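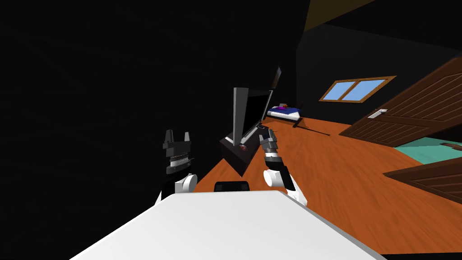 Bedroom render, tilted view. Orange wood floor on the right, dark wall behind.

Orange floors: strip or live with it?

srisuk_flat
Upstairs is 434 square feet of red oak, finished in oil-based poly by the previous owner. It has gone very orange. I want it closer to raw wood. Two options so far: sand to bare wood and use a waterborne finish, or screen the existing coat and put a tinted waterborne over it. The local shop in Pusotberg sells Fosard and Grallow. Opinions on either method?

drumsander
Sand it. The color is mostly in the old film, and a screen only scuffs the top of that film. You cannot tint your way back to raw oak — every layer you add makes it darker.

mkl_floors
Mostly agree, but red oak is pink under the poly. People sand off the orange and then complain about the pink. Do a test patch inside a closet before you commit to a whole room.

srisuk_flat
Closet is a good idea. Is the pink fixable?

mkl_floors
Partly. A sealer with a little white pigment knocks it down. Too much and the grain looks chalky.

tallowfield
I'd leave the floor alone and change the walls. A dark wall next to orange oak makes the contrast stronger. Mine looked much calmer after I painted over the navy with a warm off-white. Cost me almost nothing compared to a sander rental.

drumsander
That changes how it looks at noon. At night under 2700K bulbs it will still be orange.

tallowfield
So change the bulbs too. Still cheaper than sanding, and no dust.

gritcount
Check the thickness before anyone rents anything. Pull a floor register and look at the edge of a board. If there is not much wood left above the tongue, a full sand is off the table.

srisuk_flat
Pulled the one in the hall. Plenty left. Closet patch is sanded to 100 grit and has two coats of the Grallow matte on one half, pigmented sealer under the same finish on the other. The plain half is pink, as predicted. I prefer the sealer half.

drumsander
Let it cure before you judge the color.

srisuk_flat
Will do. Does the sealer need abrading before the first coat? The can doesn't say.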